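Saturday, late

We went back to Cheetham for another look, this time after dark, because Ruth has been telling me for weeks that you can't judge a neighborhood by what it looks like at eleven in the morning with the sun out and everybody washing their cars. She was right, as she usually is, and I'm writing it all down tonight while it's fresh, even though my feet hurt and I should be asleep.

We parked near the library and walked the whole stretch from there to the apartment on Forivwood Street, which took us longer than it should have (Ruth will stop to pet any cat that lets her). The streetlights are good until you reach the old laundry, and then there's a long block where two of them are out and the hedges come right over the sidewalk. I didn't love that block. I'd be walking it every night from the 40 bus, and I kept picturing myself doing it in January with groceries. But then you turn the corner and it's all porches again, and people sitting out on them, and a man we'd never met called out good evening as if we'd lived there for years! That did more for me than any map.

Callum had looked the place up on one of those crime sites and sent me a long message with the numbers in it, bless him. He says most of what gets reported around there is packages going missing and cars that were left unlocked. I told his mother I could live with that, seeing as I don't own a car and hardly ever order anything.
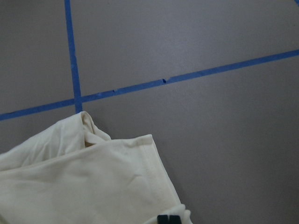

Jamie Rowbotham, who is renting the place out, let us in a second time without any fuss, and I got to try the locks myself. The front door of the building closes on its own, but you have to give it a tug for the latch to catch, and I said so, and he wrote it down. The apartment door has a good heavy deadbolt. The bedroom window faces the alley, and I asked whether I could put a bar in the track, and he said go ahead. The rent is still $1,773, with the water included, and he'll hold it for me until the 9th.

On the way out we ran into Ifigeneia Vasilakis from the ground floor, who was bringing in her trash cans and ended up talking to us for the better part of an hour. She told us which neighbors have dogs, which end of the alley floods, and that the noise on Fridays comes from the Tustetti, the restaurant on the corner, and is over by eleven. She has lived there since her boys were small and she walks to the early service by herself in the dark. I asked her if she ever felt nervous and she said only about the ice.

Ruth thinks I should take it. I think so too, mostly, though I'd like to see that dark block once more on a weeknight, and I want to call the city about those two lights before I sign anything. Must also remember to ask Jamie about a second mailbox key, and to give Ruth back her flashlight, which is still in my coat.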